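Übungsmöbel Zasedell: Roboterarm-Prüfplatz mit drei Schubladen

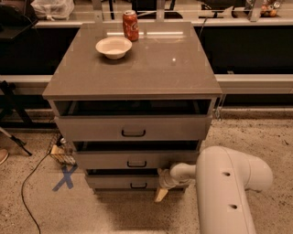
Zuletzt geändert: 14. Februar, Saron Berhe

Der Prüfplatz Zasedell ist für Teams gedacht, die einen Arm an Haushaltsaufgaben erproben und dafür Möbel brauchen, die sich nachkaufen lassen. Typische Aufgabe: Schubladen öffnen und schließen, während auf der Deckplatte Dose und Schale stehen bleiben.

Ausführung
Korpus grau, glatte Deckplatte, drei Schubladen mit schwarzen Bügelgriffen. Der Arm gehört nicht zum Lieferumfang.

Preis und Lieferung
Einzelpreis 464 Euro netto, Lieferzeit 6 Wochen. Ab 5 Stück liefern wir frei Haus. Ersatzgriffe führen wir unter dem Namen Brerkix, sie werden im Beutel zu 2 Stück verkauft.

Planungshinweise
Die Deckplatte glänzt leicht. Wer mit Kamera arbeitet, sollte die Deckenleuchten bei der Aufstellung berücksichtigen. Standplätze auf dem Boden mit Klebeband markieren und Kabel vor dem ersten Lauf verlegen. Im Budget bitte auch Verschleiß an Griffen und Auszügen vorsehen.

Bestellungen für das laufende Haushaltsjahr nehmen wir bis Ende Oktober an. Angebote und Mietanfragen: Gunvor Ljungberg, Vertrieb.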